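Nuttall Local History Help > Colonial & Settlement > Research questions

Land grant dates don't match, which one do I cite?

posted by Teodor Sæther

Hi all, first post so sorry if this is in the wrong section. I'm writing a short piece on the founding of the Flundholm colony for our town library newsletter, deadline is November and I've got myself in a knot.

Problem is the founder's grant. The encyclopedia entry everybody uses (the short one, one page basically) gives one year for the grant and says he "founded the colony" the same year. Then the county history from the 1880s gives the grant two years earlier. And the transcription of the grant itself, which I found in the back of a church anniversary booklet, has a third date, in the spring, no year on the copy, only "in the sixth year of the reign."

So that's 3 sources and three answers. Also the number of settlers. Encyclopedia says 2,000. County history says "near four hundred souls." I don't see how both can be right, unless one is counting the second ship and everyone who came after??

Things I've tried:

- state archive online catalog, got 5 hits, all of them for the later governor with the same last name
- Gavell index at the college library (the printed one). He's in there but it just points back to the county history
- emailed the church, no reply yet

What I want to know is 1) which date would you put in print, 2) is there any normal way to word it when the sources disagree, and 3) does anybody know where the original grant is. I'm not a historian, I drive a delivery route, so please be gentle with the archive talk. The newsletter gives me 6 hundred words and I've used half of them complaining about dates.

Thanks
Teodor

2 replies

Solange Leblanc

OK so you have two different events mashed together and that's most of your trouble. Grant and founding. A grant is paper. The crown or the company says you may go and settle such and such land, at your own cost usually, and here are your titles if you manage it. Founding is people standing on the ground. There's very often a gap, a year or two, sometimes more. Ships have to be bought, money raised, somebody at court gets jealous and has the whole thing held up for inspection. Short encyclopedia entries squash all that into one sentence. They have to, they've only got a page.

So my guess, and it is a guess till you see the paper: county history has the grant right, encyclopedia has the arrival right and then stuck the grant on the same year. You can cite both without calling anybody a liar.

The regnal year. "Sixth year of the reign" is not a mystery, you can work it out. Find the day the king came to the throne. First year of the reign starts on THAT day, not January. So the sixth year starts five years later on the same day and runs to the day before the next anniversary. That's where people go wrong, they add six. Add five. Then see whether your spring date falls before or after the anniversary, because it can push you into the next calendar year. Do it on paper, do it twice. I've messed it up in print and had letters.

Also watch for the new year starting in March. Depending on who wrote the document and where, January and February and most of March can belong to the "old" year. If the spring date is early March that alone might explain a one year difference. Doesn't explain two.

Settlers. The 2,000 smells like a later figure to me, somebody's count of the whole colony at a later date that got moved back to the first landing. Happens all the time with founders, they get credit for everyone who ever turned up. Four hundred is a believable number for a first party with families. But is the 400 men only? Some lists only count men who could carry arms, and leave out wives, children, servants and anyone Native who came along as guides or carriers. Check for the word "souls", which you have, so it's likely everybody. Good sign.

And please say something about the people who were already living there. One line if that's all the room you've got. Newsletter pieces always start with the ship.

Wording. What I do:

"The grant is dated to [year] in the county history, though a later reference work gives [year]."

That's it. No apology. Put the better one in the text and the other one in a note. If the newsletter doesn't do notes, put it in brackets. Don't average them!! I have seen it done.

I wrote half of this on the train so excuse the typos. Rest of it when I get to a desk.
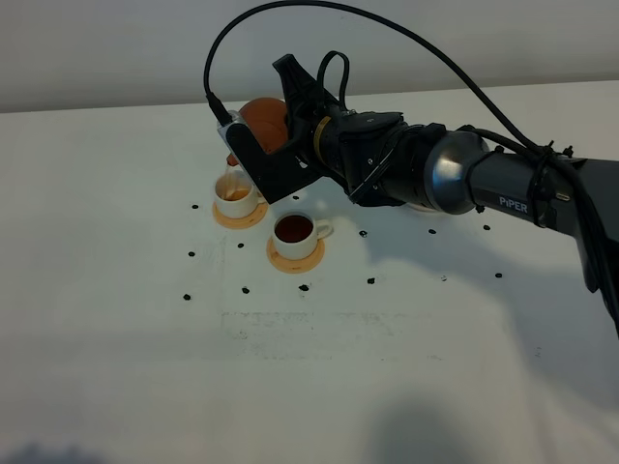
Tea being poured into a small white cup

Right, back. Where the original is.

Grants from that period were made in more than one copy as a rule. One stayed in the crown's register, one went with the founder, and there might be a third with whoever put up the money. The founder's own copy is nearly always lost, fire or damp or a grandson. The register copy is the one that survives. Your church booklet transcription was probably taken from a local copy of a copy, which would be how the year dropped off. Look at the very end of the transcription. Is there a line like "compared with the register" or a clerk's name? If there's a clerk's name you can date it from that sometimes.

I'd go at it this order:

Go back to the county history and read the footnotes, not the text. The 1880s guys were windy but they did look at documents, and they often give a volume and page. Look in the preface too, he'll thank whoever let him see the papers.

Then write to the state archive, an actual person, don't rely on the catalog. Old manuscript collections are cataloged by the family who donated them, not by who's in them. Your founder might be sitting in a box under the name of some lawyer. Tell them what you already tried so they don't send you the same five hits. Keep it short, they're busy, and ask one thing per email.

Then the Gukerance papers if they'll let you in. Private collection, map dealer family, they bought up a lot of colonial paper before the war. There's a typed list of what's in it and the reading room at Nuttall has a carbon. I used it years ago for a different founder and the list was better than the papers. No idea if it's still on the open shelf.

The later governor with the same last name is a nephew I think? Don't quote me. Do check that the 2,000 isn't his. He did a census, or ordered one anyway, and two men with one surname is exactly how a number jumps from one entry to another.

If none of it comes through by your deadline, print the county history date with "according to" in front and move on. It's six hundred words. Readers want to know did he get rich (they never got rich, most of them spent their wife's money and then got hauled back to answer charges). Put the trial in if he had one. People like a trial.

Good luck, post what you find

gavell_reader

Encyclopedia is right. They have editors who check this stuff. County histories were paid for by subscription, the families in them bought copies so the dates get pushed back to make everybody look older. Go with the encyclopedia.

Comments

Solange Leblanc: True about subscription books, but that's the family biographies at the back. The grant chapter has no subscriber in it. And an encyclopedia entry with no sources listed can't be checked by anyone, him or me.

gavell_reader: still would go with it

Teodor Sæther: Thank you both. Did the regnal thing at the kitchen table, adding five. It lands on the county history year!! First time I added six and got nothing that matched so that was the knot right there. No clerk's name on the booklet copy, but there is a "compared" and then the line is worn off or was never printed. Have written to the archive, one question only. Also looked up the governor, he's a nephew by marriage and yes there was a census under him, haven't got the number yet. Found the trial as well. He lost, and was fined, and then spent years petitioning to get his title back. That's going in, the settler count is going in as "near four hundred" and I'm cutting the paragraph on the ship's rigging to fit a bit on who was there before. Will mark Solange's as accepted when I work out where the button is

Solange Leblanc: Little check mark on the left, under the arrows. Keep the rigging for another issue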